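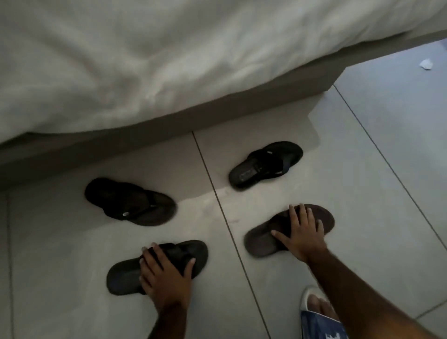
July, dye bench, started before 8am

Greys again! I have been looking forward to this for weeks, and the oak galls from Declercq finally turned up, hard and knobbly and smelling of old cupboards. The job is a warm grey on wool that leans towards brown without going muddy. A white duvet hanging over a grey-brown bed base is very nearly my whole shade card: the pale grey in the creases at one end, the panel underneath at the other, and all the steps I want somewhere between.

Wool is the Ollbridge two-ply, same batch as the madder work. Wound into 17 small skeins, scoured last night in the big pan with the plain soap and left to cool on its own. It came out lovely and open, no grease left that I can feel. One skein held back undyed as a control, labelled 0, which I forgot to do last time and regretted for the whole month.

Gall bath. Crushed the galls in the iron mortar, then remembered that an iron mortar is a stupid thing to crush galls in when you want to see what they do WITHOUT iron. Cleaned up, started again with the stone one. Coarse grit is fine, it gets strained anyway. Soaked in rainwater, then warmed slowly and kept well under a simmer. The liquor is the colour of weak tea and has a sharp, inky smell that I have grown far too fond of.

All skeins except 0 went in together, wetted out first. Stirred every few minutes with the glass rod, gently, then left to steep over lunch. They come out a sort of pale biscuit. Not exciting yet, but wait.

Iron bath. Made up weak, much weaker than the Fikside sheet says. Their recipe is for a proper black and I have no quarrel with it, but for greys you want to creep up on the colour. Hanneke Segers put me on to this when she was here in the spring. She treats iron like salt in soup, and her samples have a softness to the handle that mine never had. Too much iron and the wool goes harsh, and I have a drawer full of scratchy proof.

So: a small pinch, dissolved in a jar of warm water first, then half the jar into the bath. First skeins in for 5 minutes and out. The change is wonderful to watch, biscuit to dove in the time it takes to find the tongs. Next lot at 13 minutes, then the last at 20. The long ones went properly slate while wet and I had a small panic, but wet wool always reads darker and they had come up a good deal by teatime.

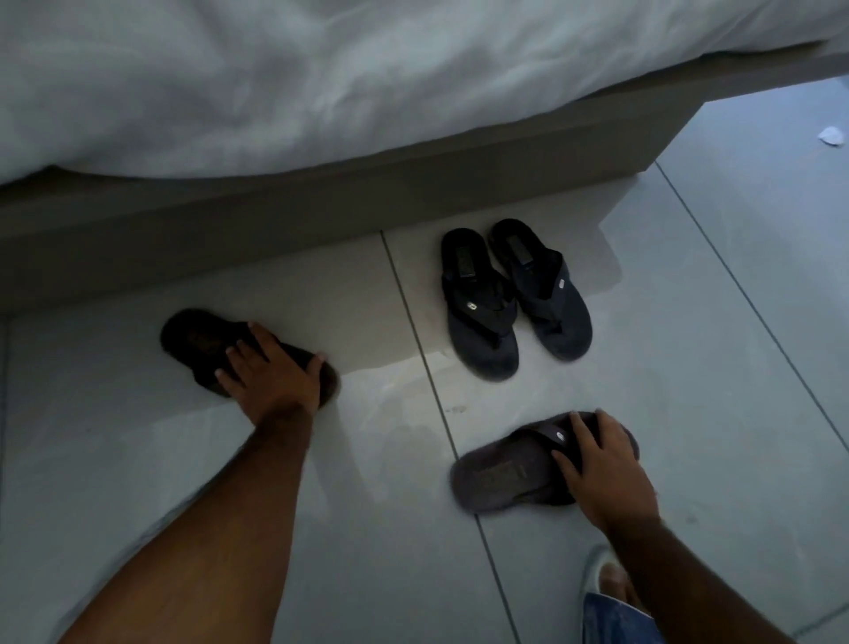 What I've got, once dry

Skeins 1 to 4: dove grey, slightly pink by the window. Beautiful. Would knit the lot into a cardigan tomorrow if I had enough.

The middle group: closest to what I'm after. There is a real warmth in it, and next to undyed skein 0 it looks browner than it does alone. Must remember to judge against the weaving wool and not against white, which makes every grey look dirty.

Long group: too blue for this job, but I am keeping the notes for something else. There's a stripe in my head already.

Skein 11 is patchy. Tied too tight at the figure-of-eight, so the liquor never got under the tie, and there's a pale band all the way round. Rather pretty, but no use to anyone wanting a plain yarn. Loosen the ties!

Tried one of the short skeins again with a little walnut husk over the top, the jar from Kisenero that has been sitting at the back of the shelf. Tiny amount, lukewarm, in and out. It took the pink off completely and pushed the shade straight into taupe. I did a lap of the workshop holding it up. This might be the answer: less iron, and let the walnut do the browning. It also feels softer than the long iron skeins, which should please the weavers.

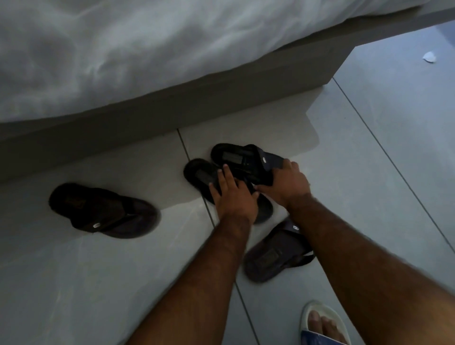 The worry is how the walnut behaves over time. It darkened a touch between the first rinse and the last, and I would like to know if it carries on. Half the skein has gone in the drawer and the other half is taped to the south window with a strip of card over the middle, so I can compare all three bits at the end of the month.

Rinse notes: three changes of water for the iron skeins, and the last one still had a grey tinge. Give them another. Drop of soap in the final rinse.

To do next
- repeat the walnut over gall with the weak iron, four skeins, looser ties
- same again with walnut FIRST and see if the order matters
- ask Hanneke whether she rests hers between baths
- rub test on white cotton, dry and damp
- label the jar of leftover gall liquor before someone drinks it
- buy another stone pestle, the tip has chipped

Gall liquor is covered and on the cold shelf. Please leave it alone if you're in before me, it should be good for one more bath.

This site uses cookies to remember your settings. Accept / Manage preferences

Recent notebook entries
Madder in hard water, second attempt
Why the weld went green
Scouring fleece without felting it
Onion skins: the good, the orange and the stripy
Tidying the mordant shelf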